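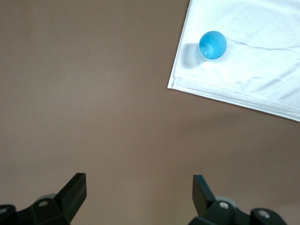 The Skalo gripper over the bench at Caltgate, with the blue cup on its cloth.

Leave the screws where you can reach them

There is a fashion for covering things up. Vacuum cleaners have their fixings hidden under glued feet, kettles are closed with screws that need a special bit, and the robot arms now arriving in small workshops are going the same way. The brochures call it a clean design. I look after one of these arms, and I would like to make a case for the other kind, with the screw heads on the outside where a person can get a driver on them.

Our cell at Caltgate is a modest one. It has one arm, a bench with a plain brown top, a two-finger gripper and a camera at the wrist that looks down past the fingertips. It practises picking up light household things for a group that wants to know how well it can be done. I came to it from repairing sewing machines, and most of what I do with it is the same work: clean, check, tighten, write it down.

The gripper is a Skalo. It isn't pretty. The fingers are black and angular, there are grey parts tucked in behind the pads, and the screw heads sit in plain view. When Rahel Kuster first saw it she asked whether the covers had been left off. They hadn't. I took a finger off for her, changed the pad and put it back, and she was still holding her tea.

Before that we had a Girkedico gripper, which was smooth all over. To change a pad you took the whole unit off the wrist, opened a shell held by clips, and hoped the clips would survive. After 6 pad changes, 2 of the clips had gone, and the shell was being kept shut with tape. The maker's answer was to send it back. It was away for 7 weeks, and for all that time the arm stood with nothing on the end of it.

I don't think the Girkedico was badly made. The finger movement was very good. But it was made for people who would never open it, and pads wear whatever the shell looks like. A pad is a consumable, like a brake block. Putting a brake block inside a sealed case would strike anyone as foolish, and I can't see why a gripper should be treated differently.

Junpei Sugawara, who writes the programs, disagrees with me on this. His view is that exposed screws invite fiddling. Every time somebody takes a finger off, it goes back on very slightly differently, and then his grasps are out and he loses a morning finding the reason. He has a point. In April somebody refitted the left finger without seating it properly, and the arm spent two days closing a little to one side of everything it reached for. The fault was in our habits, though, and habits can be changed more cheaply than hardware.

So we changed them. A paint line now goes on each screw after it has been tightened, on the side the camera doesn't see. Whoever takes a finger off signs the book and runs the check before leaving. The check is dull. The arm goes to the same height over the bench, we look at the wrist picture, and we see whether the two pads stand level and face each other. Then it has a go at a cup. We use a light plastic one on a piece of white cloth, partly for the colour, partly because a soft cup shows up an uneven squeeze that a block of wood would hide.

Chie Shimada added one rule I resisted at first, that the cloth must be put down by hand and never squared up to the bench. I like things straight. She argued that a check which only works on a tidy bench tells you very little about the fingers, and after a month of it I stopped complaining.

None of this would be possible with a shell over the works. We would know that something was off and we would post it to somebody. There are places where that is the right arrangement, such as food lines, or anywhere that gets hosed down, and I wouldn't argue with a sealed unit there. A dry bench in a workshop is another matter.

Tsuchiya have asked us to try their next model, and the drawing they sent shows a smooth cover over both fingers. I have written back to ask how it comes off.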